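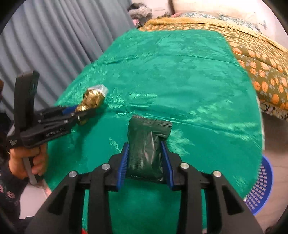 Part 2: Getting the Vustier talking to your coffee grinder timer

OK, so by now your Vustier should be unpacked, sitting level, and plugged straight into the wall (please don't use a power strip, mine tripped every single morning until I gave up on that). If the light on the front is still blinking orange, go back to Part 1 and do the rinse cycle again. I'll wait!

What we're doing in this part is setting how much water goes through and teaching the machine your grind. I skipped all this the first time and drank sad brown water for most of November.

1. Fill the tank to the upper line. Cold tap water is fine, though if yours is as hard as ours you'll want a filter jug.

2. Hold the cup button and the steam button together until you hear 2 beeps. Let go right away. If you keep holding, you end up in the descaling menu and the only way out is to unplug it.

3. Turn the dial until the display says 100. That's milliliters per cup. I like mine a bit longer, but start there so the rest of these steps make sense.

4. Press the dial in once to save. The number should stop flashing.

Note: the older Letis models don't have a flashing number, they just go dim for a second. Same thing, you're good.

5. Set the grinder to 9 and grind enough for one basket. Yes, I know the Dridau booklet tells you to start much finer. I tried that with three different bags of beans and choked the machine every time, so I'm sticking with 9 until somebody changes my mind.

6. Level off the basket with your finger, tamp it, lock it in, and run a cup.

7. Taste it. Sour and thin? Go finer by one click. Bitter, or just dripping out? Go coarser by one click. Only move one click at a time, and run 2 cups at each setting before you judge (the first one always has some of the old grind mixed in).

CAUTION: Don't unlock the basket while the pressure needle is still up. It sprays. Wait for the needle to drop all the way and then give it a few more seconds.

CAUTION: The steam wand stays hot long after the light goes off. Use the rubber tab!

Write your numbers down somewhere. Mine are on a strip of masking tape stuck inside the cupboard door, and it's up to four layers now.

If your display shows a little drop with a line through it, the tank isn't seated. Lift it out, wipe the valve, and push down harder than feels polite. Szymon Kozłowski wrote in to say his kept doing this until he swapped the valve washer for one from a Salazar tank, and it fits fine on mine too.

Milk is in Part 3.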